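Sorting Fruit and Vegetables on a Covered Bed or Table
Written by Saulius Sepp. Checked by Rosimeire Tavares.
Last revised Wed 4 May

This procedure covers sorting a small household purchase of fruit and vegetables when the kitchen counter is too small or already in use. A made bed works, and so does a dining table. The method is the same for both.

What you need
A plastic sheet, larger than the working area
A shallow tray with raised sides
Two oval plates or dishes
Paper towels
Kitchen scale (optional)

Step 1. Cover the surface
Pull the bedding flat and spread the sheet over it. Thin plastic creases, and there is no need to smooth out every fold. Small folds stop round fruit from rolling. Large folds should be pressed down by hand, as a plum can slip under one and be missed until somebody sits on it.

Step 2. Set the tray
Place the tray flat, within arm's reach, with no part of it over the edge of the mattress. Fruit goes into the tray one piece at a time. Do not tip a bag into it.
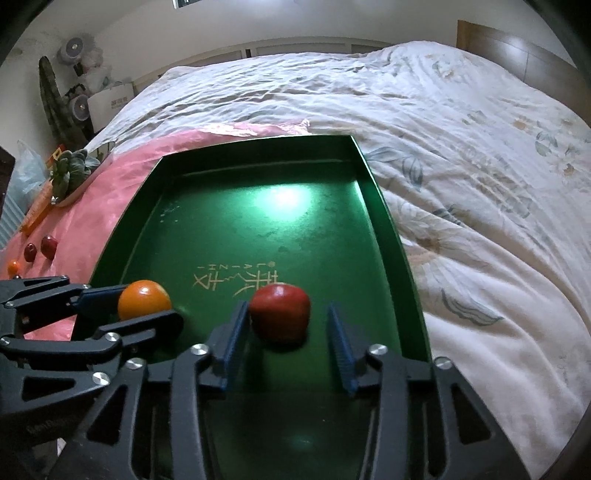

Apples bruise at the shoulder, next to the stem, so hold them around the middle and let go only when the base is touching the tray. Oranges tolerate more handling. Put firm fruit in first and plums last.

Step 3. Separate the vegetables
Vegetables stay out of the tray. Leafy greens take one plate and root vegetables the other. Shake grit from the greens over the sink beforehand. A carrot that has been peeled should be used the same day or moved to a covered container in the refrigerator.

Set both plates at the far side of the sheet. They are handled least, and the near side is needed for inspecting fruit.
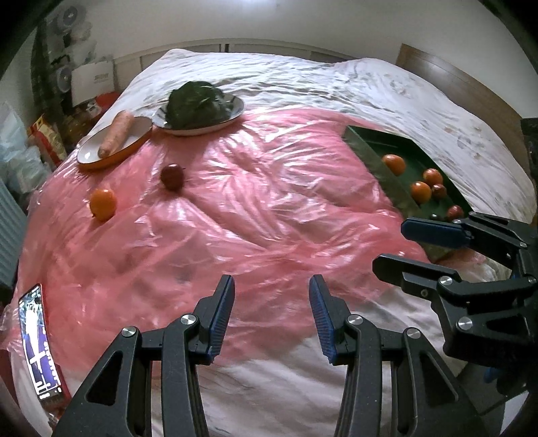 Can plums and oranges share a tray?
For the length of a sorting session they can. For storage, move the plums to a separate bowl, where one soft plum is easier to find.

Step 4. Inspect each piece
Lift the fruit, turn it once, and look at the stem end and the base. Press lightly with the thumb. Assign it to one of these groups:

Firm, skin intact: store
Soft, skin intact: eat within a day or two
Skin broken: cut and use now
Mold: discard, and wipe anything it touched

Wrinkled skin on an apple means moisture loss. It is fit for cooking if the flesh is sound.

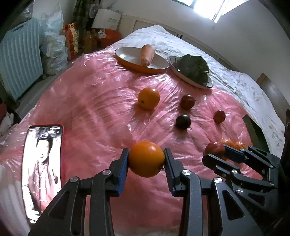 Oranges, plums and an apple on the sheet, with the plates behind.

Step 5. Group by size
Large oranges and small tangerines should be kept apart. The small ones dry out sooner and are easily overlooked under the large ones. If you use a scale, weigh the empty bowl first. A bowl holding 500 g of plums is a convenient amount; at 700 g the bottom layer begins to flatten. Both figures are from Darren Ellwood's trials with the Senen bowl last July and will differ for a deeper bowl.

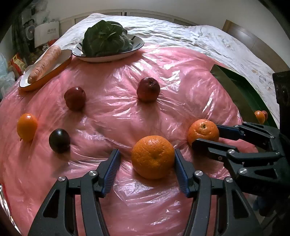 Clotutham Home Skills Club | Food and Storage Team

Step 6. Clear the surface
Remove the plates first, then the tray, carrying it level with both hands. Check the sheet for loose fruit. Fold the sheet inward from all sides so that crumbs and stem pieces stay inside, carry it to the sink, rinse, and hang to dry. Do not store it folded while wet.

Corrections to this page go to Sibel Akbulut. The drying rack instructions are on a separate sheet.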